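# O hambúrguer do Pluletar

Faltavam três semanas para entregar o artigo, e eu sonhava com hambúrguer de brinquedo.

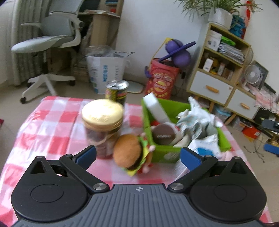

A Houda Metwally jurava que o nosso método, o Pluletar, ia se perder com tanta tralha em volta. Eu apostei um jantar que não! A ideia era minha, afinal: ensinar o braço só com demonstrações feitas à mão, sem arrumar a mesa antes, e ver se ele aprendia a escolher o objeto certo na bagunça.

Gravei 200 demonstrações com a pinça na mão (meu pulso ainda reclama) e joguei fora as que saíram tortas. Sobraram 167. Treinei a noite inteira, comi biscoito no teclado, e de manhã a Houda chegou com o café e aquela cara de quem já escolheu a sobremesa.

– Vinte tentativas – ela disse. – E eu mudo o brinquedo de lugar.

Nas duas primeiras, o braço fechou no ar. Na terceira ele hesitou, girou um pouquinho e pegou o pão de lado, do jeitinho esquisito que eu pego! Até o cotovelo subia igual ao meu.

– Ele copiou a sua mania – disse ela, já abrindo a planilha. – Isso entra no artigo.

E me fez pagar metade do jantar.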